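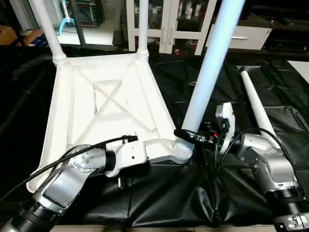

Sat 30 November

Chair day again. Read the September notes over coffee before starting. Gitau had written "legs: solved" in the margin and underlined it. I have crossed out the underline and left the words for him to deal with.

The leg task breaks into locate, grasp, align, insert, seat. Locate and grasp I would now trust without supervision. Align is acceptable when the arm holding the leg can see the socket, and poor once the leg itself blocks the view. Insert and seat are where the time goes. A person feels the cuff start to bind, backs off a few degrees and pushes again, all in a second or so. Our controller reads the same force rise and treats it as arrival. Raising the threshold to 78 newtons helps with seating and does nothing for a crooked start — it only drives the crooked leg in harder.

The other arm matters more than I had allowed for. With an upside-down seat on a tarp, any sideways load goes into sliding the seat, so it has to brace the rim and keep bracing while the first arm pushes. Sharon wants a fixture bolted to the bench. That would work, and it would also make this a different problem. No kitchen has a fixture.

Elibariki asked at lunch whether Zelari could sell this for shop-floor work. For one chair model, one bench and a patient foreman, probably. For a house, no. My sister put together a set of these with a toddler on her hip.

Log file 2491 is the one to keep. Sent it to Ro-un with a note on the force trace, which has two peaks where I expected one. I suspect cable drag at the wrist but have not tested it.

To do Monday: reroute the wrist cable, rerun with the lower threshold, ask Erasto if the Jolholm people ever answered about the softer finger pads.

Home by seven. Kitchen drawer still sticks.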